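Trundstead Cell FAQ: Setup and Care

I get the same questions every time a new person starts on the Trundstead cell, so I finally wrote them all down (thanks to Tươi Lại for nagging me). Updated 13/04/2020.

Do I need the simulator before I touch the real arm?

Yes please! Any change to the pedestal offset, the gripper or the pick heights goes into the sim first. I've bent one finger on the real gripper by skipping this and I'd love for it to stay at one.

Where do the settings live?

In the Givora folder, in the cell file. There are 4 blocks in it: base, tool, table and pieces. Base and table are measured off the real cell, so leave those alone unless somebody has moved the furniture. Tool changes whenever the fingers do.

What numbers should I see for the table?

Length is 1,192 and the pedestal reference is 967, both in millimeters. If yours say something else you probably have Costel Begović's old September file. Delete it and pull a fresh one.

How do I check the tool length after a finger swap?

Load the small pieces, jog the arm out over the table and bring the fingertip down slowly at 200 mm per minute. Watch the tip and not the wrist, and check it from more than one side (the view from high up hides a lot of the gap). If the tip goes through the wood, your tool block is too short. Add a millimeter and go again.
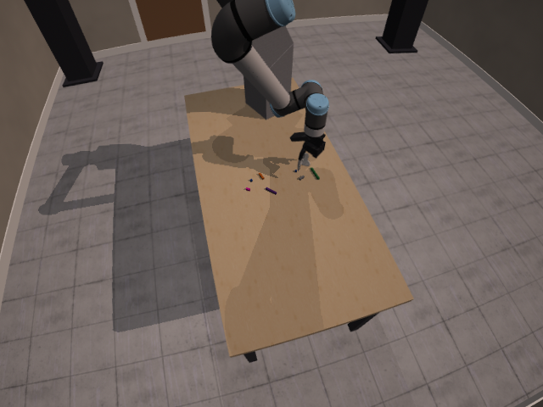
Gripper pointed down among the small pieces, in both views. 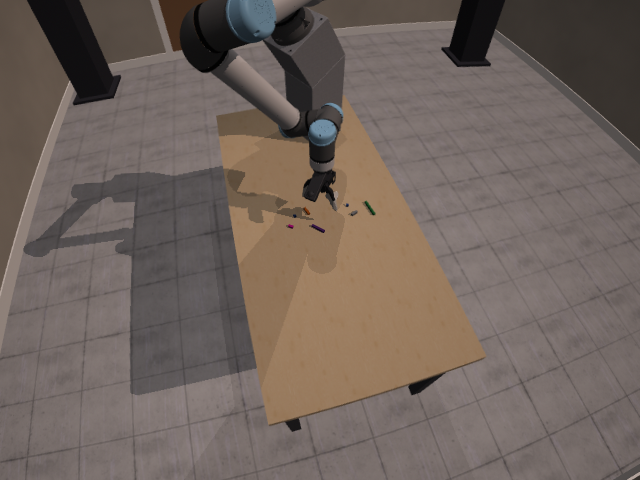

Why are the pieces so tiny?

They're what the cell has to pick, sticks and crumbs and all. I tried bigger blocks for a while and everything passed, and then the real cell missed half the short ones. So we stick with tiny.

Can I turn the shadows off?

You can, and it runs faster, but I leave them on for the tool check. When the fingertip and its shadow get close together it's a nice hint that you're nearly down. Don't measure by it, though. Use the readout.

The arm shakes when it reaches the far pieces. Is it broken?

Usually it's the payload setting. Somebody swaps the gripper, forgets to enter the new weight, and the arm fights itself. Fix that first. If it still shakes on the real one, check the pedestal bolts with the power locked out, then come find me.

How often does the real gripper need looking after?

Wipe the fingers every Monday, check the flange screws while you're there, and run the open/close test in Quan. Write it in the log, even when everything is fine.

Does any of this apply to the Mundano cell?

Only the wiping part. That one has a different base and its own file, and Costel is the person to ask.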